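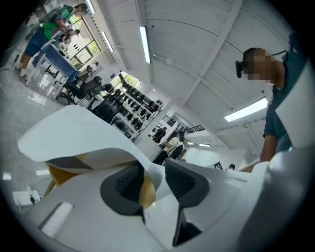 A hand-held gripper at work at Flikden, with other staff at a table by the windows.

Technology > Features > Robots

The long, dull business of teaching a machine to fold

The pitch from Flikden is simple enough. Give people a gripper to hold, have them do ordinary chores with it, record everything, and feed the recordings to a learning system. Do that enough times and a robot will pick up the knack. I spent 2 days at the company's site in Brotia and came away less sure than my hosts.

The work is piecework in all but name. A collector grabs a piece of cloth, moves it, lets go, resets the table and starts again. The daily target is 200 examples each. On my first morning one collector had 54 by the coffee break and was told, kindly, to pick up the pace. Hurried examples count the same as careful ones - I asked twice.

Flikden says variety will take care of that. Maybe. But the variety I saw came from one bright building and a small stock of fabrics, handled by people who had all had the same training. My laundry is not like that, and neither is my kitchen.

The customer is Urora, which wants a folding machine in hotels by July. Mac Carthaigh, a consultancy hired to check the recordings, threw out 6 percent of the last batch, mostly for dropped cloth. I would have kept those. A robot that has never seen a fumble has no idea what to do after one, and hotel sheets get fumbled all day long.

The next batch is due on 11th June. Flikden would not tell me what score on it would count as a failure.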